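Tea stains in white mugs – what works?

Asked by Mared Samuel

I drink way too much black tea and my white mugs all have a brown ring inside that dish soap won't touch. I've been through half a bottle of Gruso already. Any ideas??

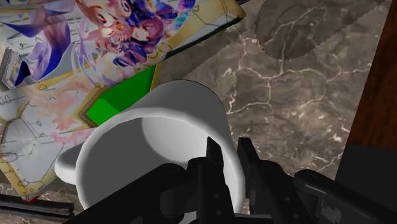 2 Answers

Riaan Masilela
Baking soda! Put a spoonful in with a tiny bit of water, rub it around with a damp cloth and rinse. I do mine every Wednesday while the kettle's on – takes me a minute, tops.

Eifion Vaughan
denture tablet, warm water, leave overnight. my gran did it for years. don't use steel wool, I wrecked a nice one from Maddocks that way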